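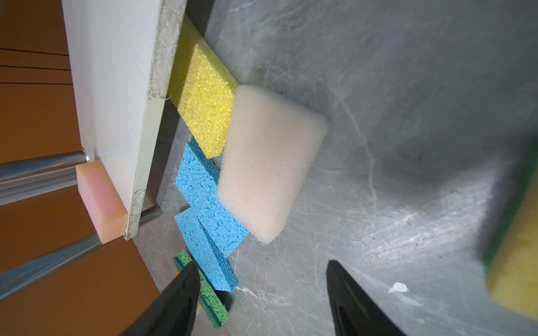 RESTBY, August 15, 2018 – A tabletop robot arm built at the Tement shared workshop has started sorting kitchen sponges by color and material, the first work it has been given apart from calibration moves. The arm, called Skollura, was assembled over the winter by Sheyla Bedoya, a workshop member who repairs sewing machines for a living. It has two black fingers, a small camera at the wrist, and no sense of touch.

The sponges lie on a gray marbled surface with a good many scuffs and pale veins in it. Some are in contact with each other and some overlap. In the present layout a yellow cellulose sponge touches a thick beige foam one, and two light blue sponges meet below them in a V, the upper one partly under the beige. A green sponge stands on its side farther down. Bedoya said the overlaps are the part she wants to solve. A sponge lying apart from the others was picked reliably within the first evening of testing.

Skollura has a reach of 597 millimeters from the base axis to the fingertips. Bedoya puts the parts cost at $387, leaving out the power supply, which she already owned, and the aluminum offcuts from the workshop scrap bin. The joints use hobby servos with the original potentiometers removed and magnetic encoders fitted in their place. The encoder change was made after the shoulder joint drifted by several degrees in the course of a single session. The replacement boards are read over one shared bus, and a fault on any board stops the whole arm.

The gripper was printed in two versions. The first had flat, wide fingers with rubber pads. It held wooden blocks well and held sponges badly: the pads pushed the foam ahead of them on the way in, and by the time the fingers closed the sponge had turned. The current fingers taper to narrow rounded tips. They can enter the gap between two sponges that are nearly touching, and they press into the foam at two small areas instead of across a face. The tips leave dents in beige foam that take a moment to recover. On cellulose the dents are hard to find.

Closing force is set by motor current. The controller drives the fingers inward until the current passes a threshold, then backs off by a fixed amount and holds. For soft material the threshold is a poor guide. Foam gives so little resistance at first that the current hardly rises until the sponge is compressed to a fraction of its width, and the reading at that point is close to the reading for an empty gripper whose fingers have met. Bedoya has added a second test that compares the finger gap with the width estimated from the picture. If the gap is smaller than one-fifth of the expected width, the pick is recorded as a miss and the arm returns to its waiting position.

Detection runs on a used office computer under the bench. The program looks for patches of even color, fits a rectangle to each, and ranks the rectangles by how much open surface lies along their two long sides. The fingers are sent to the patch with the most room. The method does well on yellow and blue. It has two known weaknesses. One is two-layer sponges, which can show as one object or two depending on which way up they land: a yellow and green sponge seen from the side is sometimes split along the line between its layers, and the arm then tries to take the green layer by itself. The other is shadow. Where the shade of something nearby falls over part of a yellow sponge, the shaded end turns a mustard or olive tone and the program cuts the sponge at the shadow line.

"The rectangle comes out short and the center is wrong," Bedoya said. "The fingers go down where the program thinks the middle is, they get one end, and the sponge swings. Nine times out of ten it drops on the way up."

Two fixes are being compared. The first converts each picture to a color space in which brightness is kept apart from hue, and ignores most of the brightness. It joins the two halves of a shaded sponge correctly but also joins the beige foam to the gray surface in places, the two being close in hue. The second adds a lamp on the far side of the bench to fill the shadows. The lamp gives a bright patch of glare on the gray surface when it is set low, and the fine scratches inside the glare are picked up as edges. Raising the lamp moves the glare without removing it. Bedoya has tried a sheet of tracing paper over the lamp and considers the result acceptable for now.

The gray surface will stay. Other members suggested plain black felt, which would make detection easier in every case tried so far. Bedoya declined, on the grounds that a kitchen counter is closer to what the arm would meet outside the workshop, and that veins, chips and scratches should be part of the test. Small white flakes have been reported as objects twice. A minimum size was added to the program and the reports stopped.

Up to now 194 picks have been logged, each with a picture from the wrist camera, the finger gap, the motor current and a result entered by hand. The log is kept as a plain table so that it can be opened without special software. Bedoya plans to reach 1,000 entries before she changes the gripper again. Her reason is practical. Earlier in the build she changed the fingers, the threshold and the lamp in the same week and could not say afterward which change had helped.

The camera sits close to the gripper and sees the fingertips at the bottom of its view at all times. This arrangement simplifies calibration, as the tips serve as a fixed reference, but it has a cost near the end of a move, when a finger can hide the middle of the sponge it is about to grip. The program now takes its last measurement higher up and completes the descent without looking. Anything that shifts during the descent is missed. A second camera on a post was tried in the spring and taken down when its mount picked up vibration from the lathe on the other side of the wall.

Control software was written from scratch apart from the inverse kinematics, which came from the notes of an evening course Bedoya took at the Betancur trade school. The source files and the finger drawings are on the workshop's shared drive and may be copied by any member. The drawings have been corrected once: the screw holes at the finger base were given on the wrong centers, and two members printed sets that would not fit. Anyone holding a set with the holes 12 millimeters apart should print it again.

Power use has not been measured. The supply runs warm after an hour, and the arm is switched off at the wall when its builder leaves the room. There is no guard around it. Tement requires a marked floor line for any machine that moves by itself, and the line was painted in June at the full reach of the arm plus an allowance for a tool. An emergency stop button is fixed to the front of the bench on the left side. Pressing it cuts power to the servos, and the arm sinks under its own weight, so hands should be kept out from under the elbow joint when it is used.

Work planned for September includes a new wrist bracket with a shorter cable loop and a release routine for sponges that cling to one finger after the gripper opens. At present the routine is to open, wait one second, close halfway and open again, and it fails most often with the thinner sponges. Damp sponges have been left out of the tests until the wrist wiring is sealed.

Members who want to see the arm running can do so on open bench evenings, when it shares the rear bench with the soldering station. Worn kitchen sponges, washed and dried, are accepted in the box next to the sign-in sheet. Steel wool and scouring pads with metal in them should not be put in the box.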